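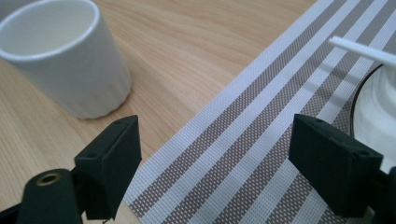 The fellows came to their host organizations with coursework in accounting, and most of what they had learned there carried over without trouble. Rent, wages and printing costs were entered much as they would be in any small firm. The difficulty was with goods that arrived without an invoice. An object as ordinary as a white ceramic cup, already a little discolored where its base meets the table, could be entered by one fellow as a supply, by another as a gift in kind, and by a third not at all. Each of these choices can be defended. Taken together across a placement of eight weeks, they produced records that could not be compared between hosts, and in one case could not be compared between the first and second halves of the same placement.

We group the practices we observed under three headings: recognition, valuation and acknowledgment. The four placements are identified by host where the fellow agreed to this. Two were at Dallamen, which runs peer groups for adults with long-term digestive illness, and one each at Gerkness and Haddad, which offer practical help to people recently discharged from the hospital. All four were arranged through the Drollari fellowship for undergraduate business students.

4.2.1 Recognition

Recognition refers to the decision to write something down at all. None of the hosts had a written rule on this before the placement began. Staff relied on memory and on the size of the item. A donated refrigerator was always recorded. Bedding was usually recorded. Kitchen goods, stationery and books were recorded when someone had time.

Nhi Tô, placed at Dallamen, began by recording everything. Her log for the opening weeks lists individual packets of tea. She described the result as "a very complete list that my supervisor could not use for anything," and by the middle of the placement she had moved to a single line per delivery. Walid Sfeir, at the same host, started from the other end. He recorded only items he thought could be resold, on the grounds that these were the only ones with a value an outside reader would accept. The two logs were kept on the same shared drive and overlapped for most of the period, and neither fellow noticed the difference until they were asked to merge them.

The merging exercise took place on a Tuesday afternoon and was observed by the first author. Much of the discussion was about whether goods used up in the course of a group meeting should count. Tô argued that they should, as the meeting could not have been held in the same way without them and the host would otherwise have had to buy them. Sfeir replied that the same could be said of the chairs, which belonged to the building and which neither of them had recorded. They settled on a rule under which consumable goods were entered by delivery, and durable goods by item. Furniture on loan was left out. The rule was typed at the top of the spreadsheet and was still there when we last had access to the file.

Gerkness and Haddad did not reach a written rule. At Gerkness the fellow, Abla Kassab, kept a paper notebook by the side entrance and asked whoever took in a delivery to sign it. This worked well for deliveries made during her hours and poorly for the rest. Entries in other handwriting are short, often a single word, and several have no quantity. Kassab transferred what she could to the host's ledger and marked the remainder "unclear," a category that the host has since kept.

4.2.2 Valuation

Once an item had been recognized, the fellows had to put a figure on it. Coursework had prepared them to look for a market price, and for new goods in original packaging this was simple enough. Used goods were harder. Three approaches appeared in the logs, sometimes within one page: the price of the same item new, the price of a similar item in a local thrift store, and a flat amount per box.

The flat amount was the least accurate of the three and the most widely used by the end. Fellows gave the time it saved as their main reason. Adeel Kiani, at Haddad, estimated that looking up thrift store prices took him most of a morning each week, for a set of goods that made up a small part of the host's yearly income. He also pointed out that the precision was misleading. Two fellows looking up the same used blanket would come back with different figures, and the ledger would show only one of them.

There was one point at which the approach mattered a good deal. Haddad held a small grant that asked for a separate schedule if gifts in kind went over 2000 dollars in the grant year. Under thrift store prices the total fell below that line, and under prices for new goods it was well above. Kiani raised this with his supervisor, who had not been aware that the choice of method could decide the question. They wrote to the grant officer and were told to use whichever method they had used the year before. No method had been written down for the year before. In the end the host prepared the schedule anyway, with a note describing how each figure had been reached.

We do not take this as evidence of carelessness. The grant's guidance was brief and seemed to assume a larger organization, with a finance office and a stock of earlier decisions to draw on. A host with few paid staff is more likely to decide each case as it comes, and the reasons leave with the person who made the decision – or with the fellow, at the end of the placement.

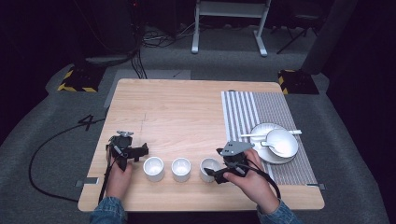
Figure 2. Light wooden tabletop with a row of three small white cups between two black hand-held grippers.

4.2.3 Acknowledgment

The third practice, thanking the donor, was treated by all four fellows as a matter of courtesy at first and only later as a part of record keeping. The link is a practical one. A donor who receives a letter will often read it closely and write back if an item is missing or described wrongly. At Dallamen, corrections of this kind led to more changes in the log than the fellows' own checks did.

Letters differed in how much they said. Sfeir's gave a full list of goods with no values. Kassab's named only the general type of goods and the month, as in "kitchen items, May." When asked about this, she said that many donors to Gerkness were former clients, and that a long list could read like a receipt for something they had meant as a kindness. Her supervisor, Nisreen Fakhoury, agreed with the wording but asked for an itemized copy to be kept on file. Kassab did this for the rest of the placement. We were not able to establish whether it continued after she left.

Illness among donors and clients affected the timing of letters as well. Several regular donors to Dallamen were members of its peer groups, and both fellows there learned to hold a letter back when they knew that the person was in the hospital. Such delays do not show in the records except as a gap between the date of receipt and the date of thanks. A reader from outside would probably take the gap for a backlog.

4.2.4 Summary of differences between hosts

Recognition rules were written at Dallamen and unwritten at the other two hosts. Valuation began with market prices everywhere and moved toward flat amounts, most quickly at Haddad. Acknowledgment letters were itemized at Dallamen, general at Gerkness, and at Haddad were sent only on request. The next section considers how much of this variation can be put down to the fellows' training, and how much to the forms and ledgers already in use when they arrived.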